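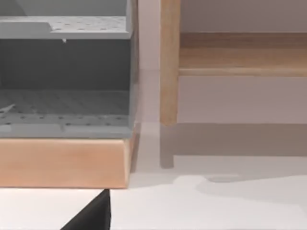

Who should pay to warm up the Dewan estate?

Print | E-mail

I went along to the Sultitz Rooms in Vultley last night expecting a fairly dry hour on the economics of home heating, and came out gone nine o'clock still arguing with the man who'd been sitting next to me. So it was a good evening! The speaker was Tharushi Roy, an economist who has spent the past year and a half looking at what it would cost to get the Dewan estate off gas, and who would end up with the bill.

If you don't know the Dewan, it's the run of low terraces and three-storey flats behind the bus depot, finished in 1969 and built, like a lot of things from that time, as if heat would always be cheap. There are 627 homes. Most have gas boilers, a fair few have the original single-skin porches, and the top-floor flats have flat roofs with next to nothing under the felt (I lived in one for a winter when I first moved here and I can still feel it in my knees).

Roy's report, which came out in May, looks at the whole estate as one job. Her sum is that the average household there would save £643 a year on heating if the insulation and the new pipework were done together, at last winter's prices. She was careful about that. Prices move, and she said more than once that she'd be cross to see the number on a leaflet without the words "last winter's prices" beside it. So there you are, Tharushi, I've put them in.

The trouble is the usual one with this sort of spending, that the money goes out at the start and the saving dribbles back over years and years. Most of the people who live on the Dewan rent. The landlord pays for the roof, the tenant gets the smaller bill, and neither has much of a reason to go first. Economists call this a split incentive. Anwara Uddin, who was chairing and who has rented on the estate since her children were small, called it "everybody waiting in the hall with their coat on", and I'm afraid I wrote that down before I wrote down the proper term.

Then there's the carbon side of it. Roy is in favour of a price on carbon, and she made no secret of that, but she thinks it does a poor job on its own in a place like this. Put the price of gas up for someone who can't change their own boiler and all you've done is make them colder or poorer. Her preference is to raise the money from a carbon charge and spend it street by street, starting with the worst buildings, with the rents held steady while the work is paid off. She'd do the flats first and the terraces after.

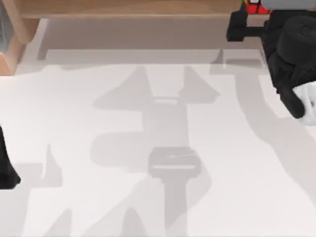
Kenneth Paterson wasn't having all of that. He runs the numbers for Nalano, the heating firm that put in the pipes at the swimming baths, and he'd been asked along to disagree, which he did very politely and at some length. His worry is the rents. If you freeze them, he says, the smaller landlords will sell up before a single roof is touched, and you'll be trying to agree a works plan with owners who change every six months. He'd sooner see long, cheap loans tied to the building, so that whoever owns the place next carries on paying. He also thinks her saving is on the generous side, as people in cold homes tend to spend some of what they save on being a bit warmer. And who could blame them?

Roy's answer was that being a bit warmer is worth something too, and that it's odd to write it off as a loss. I thought she had the better of that one. Paterson had the better of it on the loans, I'd say, and she more or less told him so, though she wanted to know what would happen to a tenant whose landlord simply didn't apply. He said you'd need a rule for that. She said, well, yes.

The questions went on longer than the talk. Sumaiya Mridha, who teaches geography at the upper school and had brought a row of sixth-formers with her, asked why the report stopped at heating and left out the summer. It was a very fair point — those same top-floor flats are dreadful in a hot July, and shutters or outside blinds would be cheap to fit while the scaffolding's up. Roy admitted she'd been paid to look at winter and had looked at winter. She has promised to add a section on it, and I saw Mridha's lot writing down the promise.

One of the students wanted to know whether any of this mattered when the Dewan is such a small slice of the world's carbon. I've heard that asked at every talk of this kind I've been to, and the reply is generally a bit of a wave of the hand. Roy took it more seriously. She said that the first estate is the expensive one, and that what you're partly buying is fitters who know how to do the second. Paterson nodded all the way through that, and said his own firm's quote for the baths would be a good deal lower if they were doing the job again now.

The man next to me, for the record, thinks the whole place should be knocked down and started again. I pointed out that concrete has carbon in it too, or rather that making it does, and we were off. We got as far as the bus stop.

As for what happens next, the council has the report and is due to say before the autumn whether it will pay for a trial on 2 of the blocks. Roy wants them to be next to each other, so the pipework can be shared. Paterson wants one good block and one bad one, so that you'd learn more. Uddin would like somebody to knock on the doors and ask.

The next talk in the series is by Eamon Ó Briain, on flood cover and what happens to a street when the insurers pull out of it. It's in the Sultitz Rooms again, starting at half past seven, free to get in, and there's tea. Get there early if you want a chair with a back to it.

Print this item | E-mail this to a friend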